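Speaker notes: Baking by weight in the community kitchen
Wellcombe Food Skills Program, October session

Opening (5 minutes)

Welcome the audience and thank the host site. Remind everyone that handouts are by the door and that the recipe sheet has been corrected. The earlier sheet gave the oven temperature for the oat loaf in Celsius only.

State the purpose of the talk. The program is asking all partner kitchens to move from cup measures to weights for baked goods by the end of the teaching year. The change applies to breads, cakes, cookies and pastry. Soups, stews and salads may stay as they are.

Slide 2. Where we are now

Last year the partner kitchens served 2855 baked portions through the Wellcombe meal program. Of the batches logged, 137 were marked as "did not match the recipe," mostly for being too dry or too dense. Staff notes point to flour as the most common cause.

Pause here. Ask for a show of hands: who scoops the cup straight into the bag, and who spoons flour into the cup and levels it? Both methods are in use, often in the same kitchen. A scooped cup can hold a good deal more flour than a spooned one, and a loaf with that much extra flour will be heavy no matter how long it is kneaded.
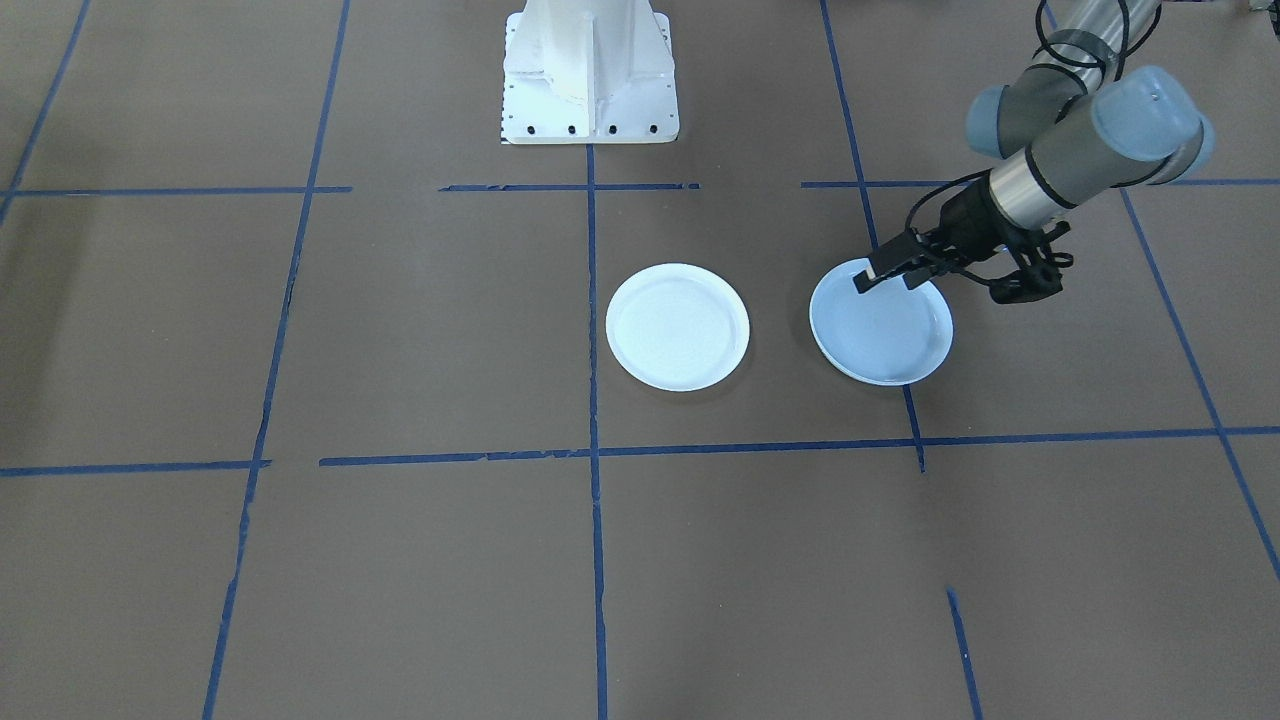

Two white plates on the taped grid.

Slide 3. What a cup weighs

For our recipes, one cup of all-purpose flour is set at 120 grams. One cup of white sugar is 200 grams. One cup of packed brown sugar is 213 grams. Butter is 113 grams to the stick. These figures are printed on the wall card and should be used even where a bag or a cookbook gives something slightly different, so that every kitchen is working from the same numbers.

Do not read the full table aloud. Direct people to the back of the handout.

Slide 4. Using the scale

Set the scale on a level counter, away from the mixer. Put the bowl on, press the zero button, and add the first ingredient. Press zero again before the next one. If too much goes in, take it out with a clean spoon before adding anything else.

Small amounts are the exception. Yeast, salt, baking soda and spices should still be measured with spoons, as most kitchen scales are not reliable at two or three grams. Expect a question on this from the Drollimeo kitchen, where a fine scale has been purchased. The answer is that they may use it, provided the spoon measure stays on the recipe card for other sites.
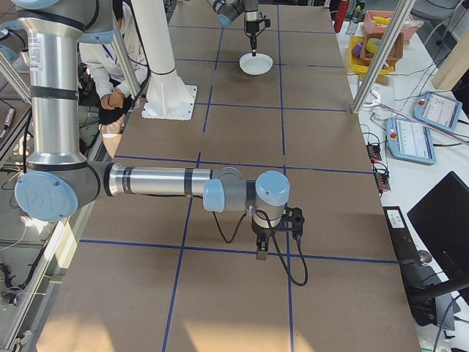
Cleveo

Slide 5. Results from the trial

The Ó Flaithearta kitchen baked the oat loaf by weight through the spring term. They made 41 batches and reported that the dough was easier to handle and the loaves were closer in height. They also reported fewer dishes to wash, which was welcome.

Be clear about the limits of this trial. It covered one kitchen and one recipe, and the same team baked throughout. It supports the change but does not settle every question. Pie crust in particular has not been tested, and the water in that recipe will still need to be judged by feel.

Slide 6. Eggs and liquids

Recipes will continue to call for whole large eggs. Milk, water and oil may be weighed or measured in a clear jug at eye level. Honey and molasses should be weighed straight into the bowl - very little is lost to the sides of a cup this way.

Slide 7. What we are asking of each site

Check that there is one working scale for every baking station. Replace the old cup-measure cards when the new set arrives. Keep the batch log as before, and add the flour weight in the space provided. Sites that need a scale should fill in the request form at the end of the handout.

Questions

Allow whatever time is left before 3:30. If asked about gluten-free flour blends, say that weights differ by blend and that separate cards are in preparation. Questions about oven repair should go to the facilities desk.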